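Karik hand service kit, second look

Reviewed by Asabe Okoro
Sunday, April 7, 2019

Short version first. Good kit, bad manual, buy it if you run one of these hands more than a couple of days a week. Four stars.

What you get: tendon spool, two drivers, tension gauge, fingertip pads, a tube of grease, a calibration block, a little tray with a lid that doesn't stay shut. 249 dollars from Türkmen, shipping on top. Came in a padded bag, gauge wrapped separately, no damage.

We have it for the hand on our upright machine, the one on garment work. Hangers mostly. Pick up off the bed, lift, carry the arm out to the side, hold. Hangers are mean to fingers. Thin load, all of it off center, and the fingertips take the twist.

Before the kit the index finger was closing late. Log said 1,117 grasps since last service, which is over what Karik recommends and yes I know. Till Teuber did the teardown with me reading the steps out loud off my phone.

Good stuff:
The gauge. Worth half the price alone. Clips on the tendon, reads straight away, no guessing by feel.
Drivers fit. Sounds dumb but the last kit (Surier) rounded off 2 screws on me the first day.
Pads go on clean. Press, hold, done. Grippier than the originals, at least on wood.
Spool has plenty on it, I'd say enough for several rounds.

Bad stuff:
Manual. Step 9 tells you to zero the fingers, step 12 tells you to power down before step 8. Read the whole thing first or you will do it twice like we did.
Grease tube has no cap worth the name. It got in the tray, on the gauge, on Till.
No cable ties. You have to take the wrist cable loose to get at the back screws and then theres nothing to tie it back with. Bring your own.
Calibration block slides on a smooth bench. Put tape under it.

Time: allow an hour for the first finger, then 15 minutes each once you've got the order straight. Thumb is the fiddly one – do it last.

One thing on setup after. Don't go straight back to your saved poses. New tendon, new closing point. We re-taught the grasp from scratch with the hanger lying on a pillow, which gives you some clearance under the arms of it, then ran the side hold. Birsen Canpolat checks tension again the next morning and writes it on the sheet. It does drop a bit overnight. Retighten and it settled for us.

Would I get it again, yes. Would I pay for the Cistham version with the case, no, same parts as far as I can tell and the case is just a case. If Karik fixes the manual and puts a real cap on the grease its five stars.

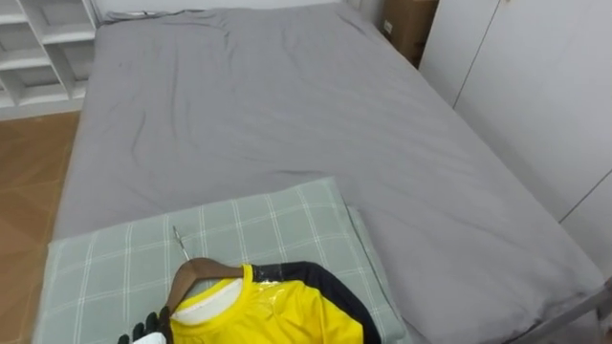
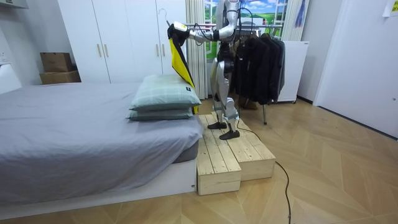

Yellow and black garment on its hanger: on the pillow with the hand at the left arm of the hanger (first), and held out to the side (second).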